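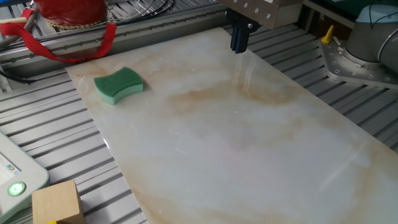
# Can I use a green scourer on a polished marble-pattern worktop?

**Plinlow**

I've bought a big glossy offcut, cream with tan veins, to go on top of a sideboard. It cost 40 quid and the seller couldn't say whether it was stone or something pretending to be. My entire cleaning kit is one green sponge. Am I about to ruin it?

**Hurkosine**

Depends which way up you hold it. The pale foam is fine with warm water and a drop of washing-up liquid. The dark green side is for burnt lasagne. 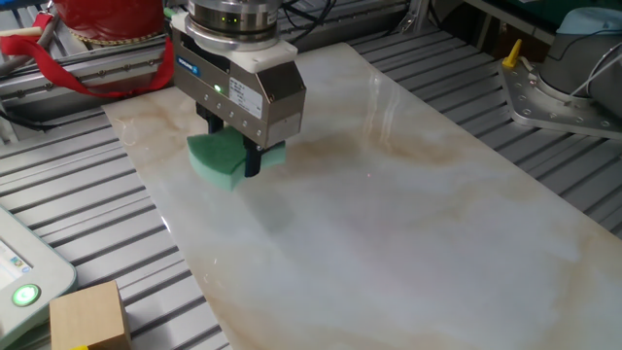

*Green sponge over a polished slab.*

Gloss shows every scratch once the light catches it, and you'll be looking at them for 13 years, as I have been. Skip vinegar too until you know what it's made of. Real marble hates it.

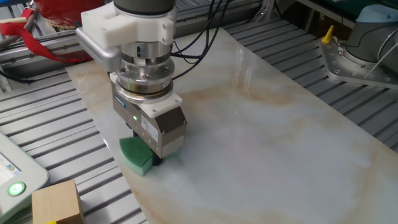 *Two-layer sponge: darker scouring side on top, lighter foam underneath.*

Wipe in long straight strokes and rinse the sponge often, or you're just moving grit about. 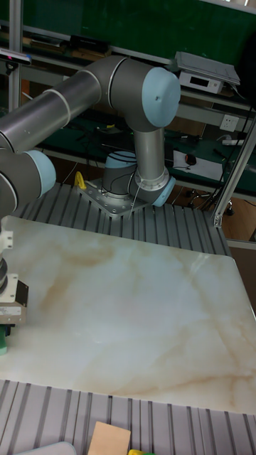
Then dry it with an old tea towel. Leave it to air-dry and you get water marks, and you'll be back on here by Monday.

**Grikora**

I use the rough side on mine and it's fine. Mind you, mine's matt now.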